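Home | Forums | Study Abroad | Fairs and Visits | Log in

Last updated: Thursday, December 2, 2021

Thread: Brandetlow university fair – worth the trip?

marlow_77
My daughter is a junior and wants to do her degree overseas. The Brandetlow fair is two days this year and we live three hours away. Has anyone gone? Is it worth a hotel night or is one day plenty?

pinecrest_dad
We went in November to the one in Traklow, same organizer. One day was enough. The tables are mostly recruiters with brochures, and everything in the brochures is on the schools' websites. I would save the gas.

tessellate
I disagree with pinecrest_dad. My son got a straight answer on credit transfer in five minutes after two months of unanswered emails. Go with a written list. The recruiters are fine if you ask about something specific.

pinecrest_dad
Fair enough, but the three we talked to couldn't tell us what housing costs after first year. One said to "check the portal."

quietlibrary
Ask which schools are sending admissions staff and which are sending an agency. Zerouali had a booth for several schools at once in Traklow. They were polite, but they get paid when you enroll, so keep that in mind.

marlow_77
Thanks. Do they charge families anything?

quietlibrary
Zerouali quoted us $2150 for the full application package. We said no and did it ourselves. The forms took a couple of weekends.

tessellate
We paid them and I don't regret it. The visa paperwork alone was worth it to us. Depends how much time you have.

hoopsandhomework
Register through Flundix before you go. The walk-in line in Traklow was long, and people with the code on their phone went in by the side door. Talks are 20 minutes each and the scholarship one fills up first.

Also, ask about club sports if your kid plays. Mine wouldn't look at a school without a gym and the recruiters did know that part. His jersey is folded already – he doesn't leave until next fall.

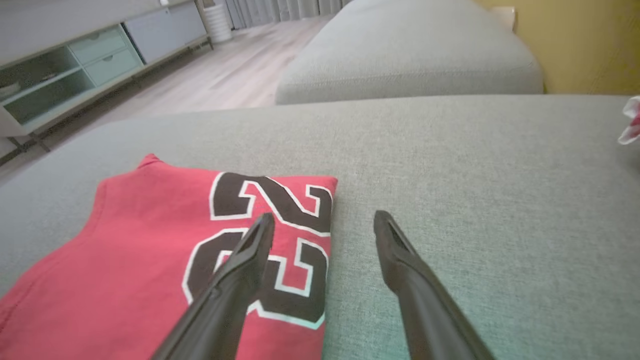 Number 23, folded and on the couch.

marlow_77
She runs track, so I'll add that to the list. I think we'll do Saturday only and skip the hotel.

pinecrest_dad
Good plan. Bring a bag for the brochures anyway.

Related threads
Credit transfer: what to get in writing
Agency or do it yourself?
First-year housing deposits
Flundix code not arriving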